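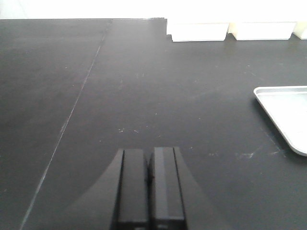
The joint in the black bench

Matte black worktops have moved out of the laboratory and into workshops, studios and home hobby rooms. They look simple. Most of the trouble with them comes down to light, joints and cleaning.

By Doğukan Kurtuluş

A black work surface absorbs most of the light that falls on it, and this is the main reason people buy one. Small pale parts stand out against it, and a lamp overhead doesn't bounce back into the eyes the way it does from white laminate or steel. The cost is that the room needs more light than the owner expects. In the Rimville workshop where I spent part of October, a reading of 640 lux at bench height was comfortable for assembly work. The same lamps had felt too bright over the old white tops.

Matte is a matter of degree. No bench top of this kind is fully without sheen, and under a single strong lamp a black top will grade from charcoal where the light comes back toward the viewer to something much darker at the corners. Texture does more to control this than colour. A fine, slightly pebbled finish scatters the reflection, while a smooth finish gathers it into a patch that moves as you move. Ask for a sample of at least 100 mm square and look at it from sitting height under your own lamps. Showroom lighting is diffuse and flatters everything.

Two materials cover most of the market. Epoxy resin tops are cast and cured, and the colour runs through the full thickness, so a scratch exposes more black. Phenolic tops are made from layers of resin-soaked paper pressed under heat. They are lighter and easier to machine with ordinary carbide tooling, though some have a brown or black core that differs slightly from the face and shows at a cut edge. Both will take a fair amount of chemical abuse. Neither likes a hot pan set down straight from a burner, and a trivet should live on the bench.

Joints

Any bench longer than a single sheet has a seam, and on black the seam is the first thing people notice. A pale line across a dark field reads from the doorway. On a white top the same line would be lost.

The pale colour has several causes. Filler may have been mixed lighter than the top, or dust may have settled into a joint that was left a little low. Sometimes the edges were chipped in cutting, and the chipped faces catch light. Cleaning should come first: a stiff nylon brush along the line, then a damp cloth, then a dry one. If the line is unchanged, the filler or the edge is responsible and no amount of wiping will help.

The Rimville shop buys its tops from Zisell, cut to order, and its first pair met in a square butt joint across the middle of the bench. The fitters moved the second pair so that the joint fell over a leg frame. This is sound practice whatever the material. An unsupported joint flexes each time someone leans beside it, and rigid filler cracks along one side within a season. Once cracked, it holds grit.

Alignment matters more than tint. Run a fingernail across the joint in both directions. If it catches, small parts will catch as well, and so will paper. A lip can be brought down with shims under the low side while the adhesive is still open. After cure, the only remedy is abrasion, and sanding a textured finish leaves a smooth track that shines under the lamps.

Shadow

Shadows are easy to overlook on black because they don't look grey. They look like more bench. Anything tall standing near its own lamp throws a dark area with soft edges, and a black screw lying inside it can be very hard to find. Two lamps set apart, one on each side, reduce the problem. The Dvořáček lamp bar used at Rimville has its two heads 394 mm apart, enough for hand tools but marginal for anything taller.

A loose pale mat is the cheaper fix. Sedine sells a grey one that lies flat without clips, and a square of undyed felt does much the same job for small hardware.

Care

Black shows dust, skin oil and hard water marks. Wipe with a mild detergent solution, rinse with clean water, and dry at once with a lint-free cloth. Oils and polishes sold for restoring dark surfaces fill the texture and raise the gloss, usually in patches. Abrasive pads do the same by flattening the high points.

The Rimville bench is washed at four in the afternoon, before the tools go back. The joint gets the nylon brush once a month.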